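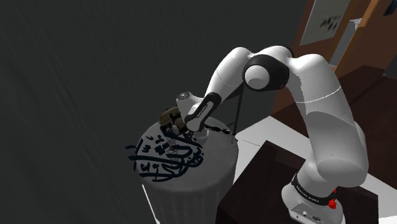
Quick ones for the workshop, then back to the garage.

Stuck drawer? Rub a candle stub on the runners. Do both sides.

Rusty screws - soak overnight in white vinegar, rinse, dry right away. Dont skip the drying.

Glue bottle clogged: 5 minutes in hot water, then poke it with a toothpick.

Sandpaper, 200 grit or close, keeps fine in a old magazine. Stays flat.

Paint lids. Wipe the rim before you hammer it shut. Ülle K. sent that in, thanks!

More in November.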